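Robótica Aplicada — Notas da aula 7
Percepção e planeamento para pick-and-place com dois braços
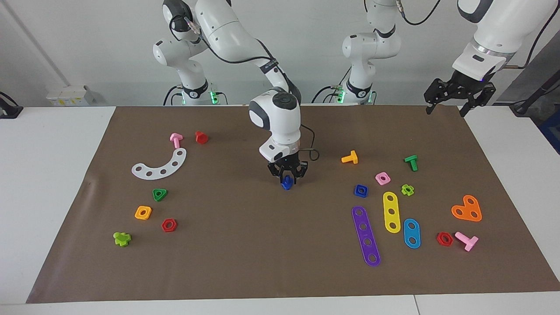

Na aula anterior ficámos com a cadeia cinemática dos dois braços definida e com a calibração mão-olho feita. Hoje juntamos a percepção e o planeamento num único ciclo de execução. O código de partida está no repositório da cadeira, pasta aula07, e depende da biblioteca Nutia instalada em fevereiro. Quem ainda tem a versão antiga deve actualizar antes da prática.

1. Segmentação

O fundo do tapete castanho é quase uniforme, o que permite começar por um limiar simples no espaço HSV. Dois casos falham com este método:

a) A placa branca translúcida em arco. A cor do tapete passa através do plástico e a máscara sai partida. Usar o contorno exterior e fechar a máscara por morfologia.

b) As rugas do papel, que geram falsos contornos. Rejeitar regiões com área inferior a 300 píxeis.

As placas têm furos redondos. Para estimar a pose, o centróide da máscara deve ser calculado com os furos preenchidos; para confirmar a classe, contam-se os furos. A placa roxa tem cinco e a azul-clara tem dois, e esta contagem é mais fiável do que o comprimento quando há oclusão parcial.

2. Representação da peça

Cada detecção é publicada como uma estrutura com classe, cor, pose no referencial da mesa e um valor de confiança. A classe não chega para planear. Um parafuso deitado e um parafuso de pé pedem preensões diferentes, por isso existe o campo "apoio" (deitado, em pé, indefinido). Se o apoio for indefinido, o planeador salta a peça e volta a ela no ciclo seguinte.

3. Geração e escolha de preensões

Para cada peça geram-se 16 candidatos, rodando a pinça paralela em torno do eixo vertical. Cada candidato recebe um custo com dois termos: a distância dos dedos às peças vizinhas e a proximidade dos limites articulares. No grupo da direita, mais denso, o primeiro termo domina. Convém começar pelas peças da periferia e deixar as placas compridas para o fim.

4. Atribuição dos braços

O espaço de trabalho comum é tratado como recurso exclusivo. Um braço pede o bloqueio, entra, fecha a pinça, sobe e liberta. O outro espera numa pose suspensa sobre o tapete, com os dedos abertos. É uma solução conservadora — perde-se tempo, mas evita-se o planeamento conjunto, que fica para a aula 9.

O servidor de bloqueios escuta na porta 2502. Se um processo terminar sem libertar o bloqueio, reiniciar o servidor antes de voltar a lançar os braços.

5. Trabalho prático

Grupos de 2. Implementar a função custo_preensao() e comparar a ordem de recolha obtida com a ordem por distância à base. Entregar o código e uma página de comentários até 5 jun 2018, na plataforma Fultia.

Dúvidas sobre a percepção: Raphaël Aubert. Dúvidas sobre o planeador e os bloqueios: Mahmoud Belhaj.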